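Hiturby Toy Library: progress report to the Brinkmann Fund, February

Dear Friederike Tiedemann,
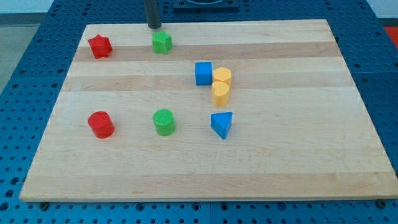 It has been a busy and mostly very happy winter, and I hardly know where to begin, so I'll start with the families. We now have 112 households signed up, 31 of them from Plerkholm, where we had hardly a soul before the bus route changed (what a difference a bus makes!).

Your grant has paid the rent through the end of spring, and $900 went on shelving and storage tubs. Heike Harms has taken over the Saturday-style sorting sessions on weekday mornings, and the returns pile is finally smaller than I am.

Two things are behind. The Olley branch still has no opening date, as we are waiting on the fire door, and the new catalog has 51 entries left to type in. Late returns are also creeping up, so we plan to try reminder cards in March.

We would love to have you visit, any morning after ten. The kettle is always on.

With warm thanks from all of us at Hiturby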